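November 5, 2023

Glue joints, third go. The September batch of hide glue from Vendby is still the strongest thing on the shelf and still smells like a paddock after rain. Soaked the granules overnight, warmed the pot slowly, then got distracted by the kettle and let it get too hot. Threw that lot out and started again, a bit wiser and a lot stickier.

Cut 13 test laps from the maple offcuts. Four went to the clamps with hide glue, three with the white stuff from Skotton, and the rest are waiting on my enthusiasm. Sanded the faces with 300 grit, which the Skotton label says is too fine and the Cinderport handout says is just right. They can fight it out. 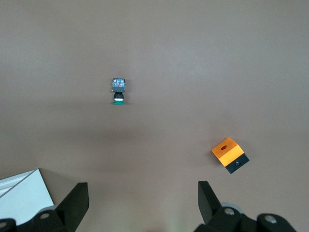
Khasawneh sent a note back about the September results, saying the failures were all in the wood and the glue line never let go, so would I please stop blaming the glue and look at my grain direction. Fair enough. Grain direction is now pencilled on every piece, including two I had already glued the wrong way round.

Clamps off tomorrow. Need more rags - the good ones have gone stiff as toast.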